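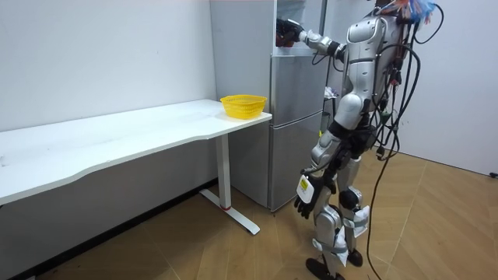
Fridge pick task, hand keeps clipping the shelf lip. Help before June?

Posted by guvbridge_roboclub
April 25, 2026

Second year student club, humanoid doing the fridge to basket task for the Mirkia challenge. Two fruits on the shelf, basket on the desk to the left. Arm gets to the opening fine. Then the fingers catch the front ledge on the way in, maybe 26 tries out of 30. We recorded 196 demos by teleop and trained on the lot. Replay of a single demo works, the trained policy doesnt. Demo day is in June and we can't change the fridge. More data or is it something dumber?

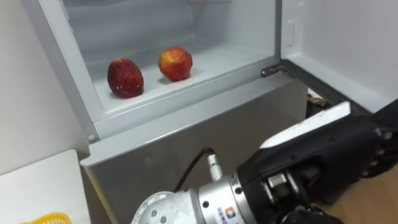
Head cam view, start of a reach. Hand still below the ledge.

hata_lab_tech

Something dumber, probably. Look at where your hand is in that second pic. Low and off to the right, has to come up AND over the lip. If half your drivers lift first and the other half cut the corner, the policy averages the two and you hit the ledge. Had the same with a cupboard last year.

Try this:
pick one pre-reach pose, level with the opening, well back from it
everyone drives through that pose, every demo
bin the corner cutters, even the ones that worked
check the door is open to the same angle each time, put tape on the floor

We went from 2,628 messy episodes to a small clean set and it got better. Wouldn't record anything new till you've sorted the old ones by colour code or whatever, good / dodgy / bin.

Also the white interior. Washes out up the top there. Lock your exposure if the camera lets you.

fabbri_fan

just get more demos, 196 is nothing

slowservo

Agree with the first reply on the pre-reach. But check your head tilt too. If the neck sags a bit between sessions the ledge shows up in a diferent spot and the arm goes in low. Log the neck angle at startup, compare it to your demo days. Took us a whole weekend to find ours.

And slow the replay rate down while you're testing, kinder on the finger joints.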